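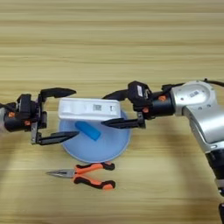 Two arms, one table, and a few small things in between.

So the Sestska parliament finally passed its resolution on the Kullard border, and of course I stayed up way too late reading it (yes, the whole thing, all 9 pages, I have a problem). The vote was 125 in favor and 20 against, and my phone did not stop buzzing until well past midnight!

If you're new here, a quick catch-up. Neleck and Kullard have been arguing over the same river valley for almost 30 years, and Sestska, which doesn't even touch the valley, has mostly stayed quiet. This time they came right out and called on both governments to reopen the Maluleke crossing and let families through to visit relatives. It isn't binding. My uncle pointed that out before I'd even gotten my coffee poured.

I still think it matters. When I was a kid we used to go over that crossing every December with a trunk full of jam and presents, and the guards would wave us along like we were going to the grocery store. My cousins on the other side have kids now that I've only ever met on a screen. So when a parliament two countries over puts the word "families" in its very first paragraph, I get a little teary, okay?
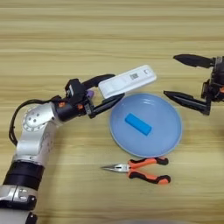 The Neleck foreign ministry put out its welcome statement before breakfast, and it was pretty warm. Kullard took until late afternoon and went with "we have taken note," and if you've followed this stuff for any length of time you know how chilly that is. Chantelle Van Wyk wrote a really good post comparing the two, and she thinks the Kullard wording is softer than last time. I went back and read the old one and I'm not so sure, but I hope she's right.

Next up is the upper house, probably before the winter break. I'll be watching the livestream with snacks, so come say hi in the comments if you're up too.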